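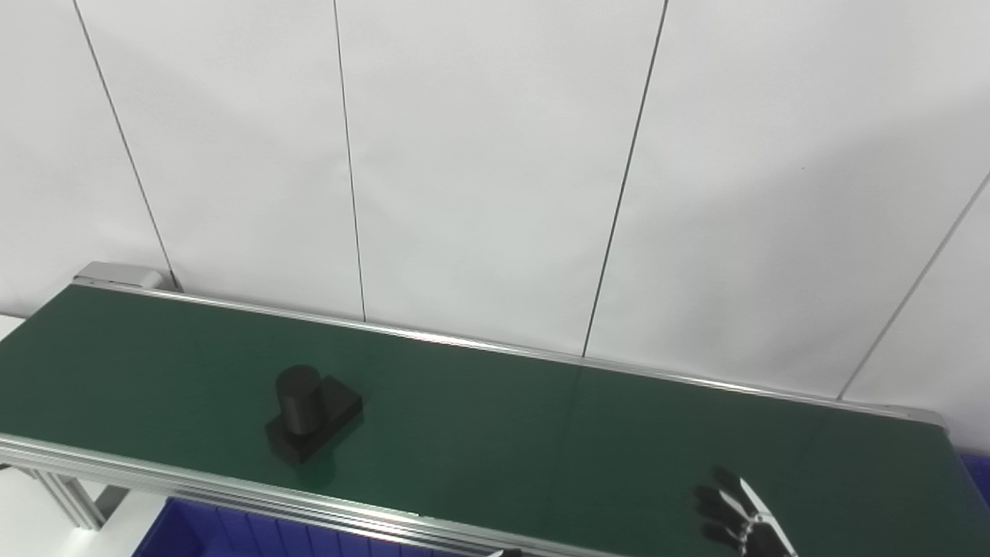

Conveyor, green belt, aluminum rail along the back

Ticket: Vilero Sports stream — no audio on home broadcast feed
Status: open
Priority: high

Baseball package, Humonmont home games. Picture fine. Announcers gone from the 4th inning on, crowd noise still there. Away feed OK.

Tried so far:
- restarted app, no change
- signed out, back in. Got the booth for 10 seconds then nothing
- swapped HDMI cable
- tried on phone over cell data, same thing. So not my router

6:40 pm — support chat said switch to stereo in Settings. Did that. Booth came back, but 20 seconds behind the picture. Heard the call on a double play after the next guy was already in the box.

7:15 pm — switched back to surround. Silent agian.

Box is a Somen, software 66. Pruitt soundbar, also tried without it, TV speakers only. Same.

Radio overlay option is grayed out on home feed, works on away. Maybe realted?

Same problem in April, fixed itself after an update. Ticket got closed then, please dont close this one till a full game plays with sound.

Still need: refund for tonight's game, and which audio setting to leave it on.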